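신발 수명에 관한 숫자를 얼마나 믿어야 하나
발표자 노트 (12월 18일 수요일, 저녁 세션, 질의응답 포함)

슬라이드 1. 제목

인사 짧게. 마이크 확인. 앞 발표가 길어지면 슬라이드 6은 통째로 건너뛴다.

오늘 할 이야기는 소비재에 붙는 '권장 교체 주기'라는 숫자다. 칫솔, 정수 필터, 베개, 매트리스, 운동화. 다들 한 번쯤 들어 본 숫자가 있을 텐데, 어디서 들었는지 기억하는 분은 손을 들어 달라고 한다. 손이 많이 올라오면 계획을 바꿔서 한두 분께 출처를 물어본다. 지난번에는 "매장에서 들었다"는 답이 제일 많았다.

미리 말해 둘 것. 나는 교체 주기가 다 거짓말이라고 주장하러 온 사람이 아니다. 필터는 막히고 칫솔모는 벌어진다. 다만 누가 어떤 조건에서 쟀는지 모르는 숫자를 상식처럼 외우고 다니는 게 마음에 안 든다.

슬라이드 2. 내가 이 문제에 매달리게 된 계기

베개 이야기로 시작한다. 집에서 쓰던 Pastach 베개 안쪽 라벨에 교체 권장 문구가 있었다. 고객센터에 근거를 물었더니 "내부 기준"이라는 답이 왔다. 내부 기준이 무엇인지 다시 물었더니 같은 문장이 한 번 더 왔다. (여기서 보통 웃음이 나온다. 기다리지 말고 넘어갈 것.)

그래서 집에 있는 물건부터 목록을 만들었다. 교체 주기가 적힌 물건이 일곱 가지였고, 그중에서 시험 조건까지 같이 적힌 것은 필터 하나뿐이었다. 필터는 통과한 물의 양으로 적혀 있었다. 그 정도면 따져 볼 수가 있다. 우리 집이 하루에 물을 얼마나 쓰는지는 알 수 있으니까. 나머지는 전부 달 수, 햇수였다. 혼자 사는 집과 다섯 식구 집에서 같은 물건이 같은 날 수명을 다한다는 얘기가 된다.

슬라이드 3. 숫자가 만들어지는 과정

Nurnach에서 낸 자료를 화면에 띄운다. 표가 작으니 읽어 주지 말고 맨 아래 각주만 가리킨다. 본문에는 응답자 871명이라고 크게 나온다. 각주에는 온라인 패널이라고만 되어 있고, 문항은 공개되어 있지 않다.

이 조사가 물어본 것은 "얼마나 자주 바꾸십니까"였다. 그런데 보도자료를 거치면서 "얼마나 자주 바꿔야 하는가"로 바뀌었다. 습관을 물은 조사가 권고가 된 셈이다. 이 발표에서 딱 한 장만 기억한다면 이 장이었으면 좋겠다고 말할 것.

덧붙일 말: 871이라는 숫자 자체는 나쁘지 않다. 표본이 작다고 공격하는 분이 꼭 계신데, 내가 문제 삼는 것은 크기가 아니고 질문이다. 만 명에게 물어도 질문이 같으면 결과의 쓸모도 같다.

슬라이드 4. 시간으로 재기, 사용량으로 재기

달력으로 재는 숫자와 사용량으로 재는 숫자를 나눠서 설명한다. 달력으로 재면 편하다. 외우기 쉽고, 알림 앱에 넣기도 쉽고, 파는 쪽에서 다음 주문을 예측하기도 쉽다. 사용량으로 재려면 누군가 기록을 해야 한다. 소비자에게 기록을 시키는 회사는 거의 못 봤다.

매트리스가 제일 애매하다. 하중이 매일 비슷하게 걸리니까 달력으로 재도 크게 틀리지 않을 것 같은데, 손님방 매트리스는 어떻게 할 것인가. 1월에 판매점 몇 군데에 전화해서 물어봤더니 "그래도 바꾸시는 게 좋다"고 했다. 왜 좋은지는 설명을 못 들었다. 전화받는 분을 탓할 일은 아니다. 그분들도 받은 문구를 읽을 뿐이다.

슬라이드 5. 운동화

청중이 가장 잘 아는 예라서 길게 간다. 나가는 속도를 조금 늦출 것.

운동화에는 흔히 거리 기준이 따라다닌다. 달력보다는 낫다. 그런데 그 거리를 누가 뛰는지는 빠져 있다. 체중도 다르고 걸음걸이도 다르고 바닥도 다르다. 달리기용으로 나온 말이 출퇴근용 신발에 그대로 옮겨 붙는 것도 자주 본다. 매일 지하철 계단을 오르내리는 사람에게 달리기 거리를 들이대면 무슨 뜻인지 나는 모르겠다.
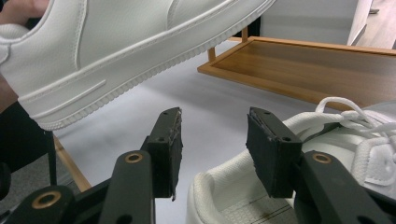
흰색 로우톱 스니커즈. 밑창이 두껍고, 아래쪽 가장자리를 따라 잔홈이 나 있다.

사진을 띄워 놓고 "이 신발, 얼마나 더 신을 수 있을까요?" 하고 묻는다. 대답을 몇 개 받는다. 반년이라는 분도 있고 몇 년이라는 분도 있을 것이다. 받아 적지 말고, 무엇을 보고 그렇게 생각했는지 되묻는다. 겉모양으로 판단했다는 답이 많을 텐데, 쿠션이 얼마나 눌렸는지는 사진으로 알 수 없다는 점만 짚고 넘어간다.

다음은 Drosis의 시험 이야기. Drosis는 밑창을 기계로 2,000번 눌렀다 놓고 두께 변화를 쟀다고 한다. 반복 시험을 한 것은 칭찬할 일이다. 문제는 그다음 문장이다. 이 결과를 "일상 착용 수개월에 해당"한다고 풀어 썼는데, 2,000번이면 많이 걷는 사람에게는 오전 한나절이다. 내가 계산을 잘못했나 싶어서 문의했고, 답은 아직 없다. 답이 오면 발표 자료에 넣겠다고 말할 것. 회사를 놀리는 말투는 쓰지 않는다.

그리고 발을 쉬게 해야 한다는 조언, 그러니까 두 켤레를 번갈아 신으면 더 오래간다는 말. 그럴듯하다. 두 켤레를 사니까 당연히 달력상으로는 오래간다. 한 켤레당 누적 사용량으로 따져도 더 오래가는지를 비교한 자료를 나는 아직 찾지 못했다. 혹시 가지고 계신 분은 쉬는 시간에 꼭 알려 주시길.

슬라이드 6. (시간 없으면 생략) 알림 앱의 등장

Sobczak이라는 앱을 써 봤다. 물건을 등록하면 교체일을 알려 준다. 나는 물건을 20개 등록했는데, 그날 바로 '교체 시기 지남'이 뜬 것이 거의 7개였다... 라고 초안에 썼는데, '거의 7개'는 말이 안 된다. 하나는 구입일을 잘못 넣은 것이었으니 그냥 "여러 개"라고 말할 것.

알림을 누르면 구매 화면으로 간다. 점검 방법이 나오는 화면은 없었다. 예를 들어 고무 패킹이면 눌러 보고 갈라진 데가 있는지 보면 되는데, 그런 안내는 없고 할인 쿠폰이 있었다. 쿠폰은 안 썼다.

앱 만든 사람들에게 악의가 있다고 보지는 않는다. 데이터가 없으니 제조사 문구를 그대로 가져왔을 것이고, 수익은 어디선가 나와야 한다. 그래도 알림이라는 형식이 숫자에 무게를 실어 준다. 휴대전화가 울리면 사람은 뭔가 늦은 기분이 든다.

슬라이드 7. 반론

나한테 가장 아픈 반론을 해 준 사람은 Aleksandra Tokarz였다. 메일로 긴 답장을 받았는데 허락을 받고 요지만 옮긴다. 정확하지 않은 기준이라도 기준이 아예 없으면 사람들은 망가질 때까지 쓴다는 것이다. 연기 감지기나 유아용 카시트처럼 망가진 뒤에 알면 늦는 물건도 있다는 지적이었다.

맞는 말이다. 이 부분은 방어하지 말고 인정한다. 안전 용품은 오늘 이야기에서 빼고 싶다. 표시된 기한을 지키시라. 내가 의심하는 것은 틀려도 큰일 나지 않는 물건에 안전 용품과 똑같은 말투를 쓰는 관행이다. 베개에 "반드시"라고 적혀 있으면 정작 반드시 지켜야 할 물건의 "반드시"가 흐려진다.

다만 Tokarz의 주장에도 확인이 안 된 부분이 있다. 기준이 없으면 망가질 때까지 쓴다는 것도 누가 조사한 결과인지 물었더니, 본인 경험이라고 했다. 내 의심도 절반은 경험이니 비긴 걸로 한다.

슬라이드 8. 물어볼 것들

화면에는 질문만 띄우고 말로 설명한다.

누가 쟀는가. 파는 회사가 쟀다고 무조건 버릴 필요는 없다. 방법이 공개되어 있으면 읽어 볼 만하다.
무엇을 쟀는가. 두께인지, 세균 수인지, 사람들 대답인지.
끝은 어떻게 정했는가. 조금씩 나빠지는 물건에는 원래 경계선이 없다. 어딘가에 선을 그은 사람이 있고, 그 선을 왜 거기에 그었는지 설명할 수 있어야 한다.
내 경우와 비슷한가. 이건 회사가 대답해 줄 수 없으니 각자 따져야 한다.

여기서 시간을 본다. 남으면 베개 라벨로 다시 돌아가 네 질문을 하나씩 대 본다. 결과는 뻔하지만 청중이 직접 답하게 하면 분위기가 풀린다.

질의응답 메모

"그럼 선생님은 언제 바꾸세요?" 매번 나오는 질문. 칫솔은 모가 벌어지면 바꾼다. 베개는 고객센터 답장을 받고 오기가 생겨 아직 쓰고 있는데, 이건 따라 하지 마시라고 한다.

"환경 문제와 연결되는 것 아닌가?" 연결된다. 하지만 폐기량 통계는 내가 검토한 적이 없으니 숫자를 말하지 않는다. 유혹이 와도 말하지 않는다.

"제조사가 법적 책임 때문에 짧게 잡는 것 아닌가?" 그럴 수 있다. 나는 그런 결정이 내려진 문서를 본 적이 없다. 모른다고 답한다.

"달리기 거리 기준은 의사도 말하던데?" 어느 분이 어떤 환자에게 한 말인지 되묻는다. 발이나 무릎이 아픈 분이면 진료받은 곳의 말을 따르시라고 하고, 이 발표를 근거로 삼지 말라고 분명히 말할 것.

자료 요청하는 분께는 Nurnach 표와 Drosis 시험 요약을 같이 보낸다. 메일 주소는 마지막 슬라이드에 있다. 어댑터 챙겨서 나올 것.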